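Folding microfiber so the binding doesn't bulk up
Forum: Laundry & Linens > Folding and Storage
4 replies

terrycloth_tom
Tue 13 October
I have a batch of dark navy microfiber towels from Grirner with a black binding. Folded in quarters, the bound edges stack on one side and the pile leans. Shelf clearance is 182 mm. What fold are people using?

selvage50
Offset the layers. Fold in half, stop 4 mm short of the opposite edge, then do the same on the second fold. The bindings sit next to each other instead of on top.

Work on a hard, smooth table. Hold both top corners and lift the edge slightly before setting it down, otherwise the pile grips the layer under it and the offset closes up. 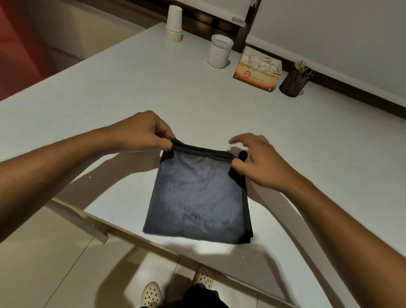

Press from the center outward with a flat palm. Don't pull on the trim. The stitching on bound edges gives less than the pile does, and the towel ends up with a wave along that side.

Nirkden
Disagree on the offset. Mine shift back after a few days on the shelf whatever I do. I fold in thirds lengthwise, then in half. One binding ends up inside and the stack stays level.

selvage50
Thirds works on a rectangle. On a near-square towel it gives you a long narrow block, and you lose shelf depth. How deep are your shelves?

Nirkden
Grandholm wall unit, the shallow one. Fair point, I have mostly bath sizes.

toomanytowels
Check the drying first. I ran a load on high in February and the binding shrank more than the pile. No fold fixed those. Low heat since then, and plain quarters are fine.

terrycloth_tom
Tried the offset on half the batch. Lower stack, fits under 182. Will try thirds on the rest.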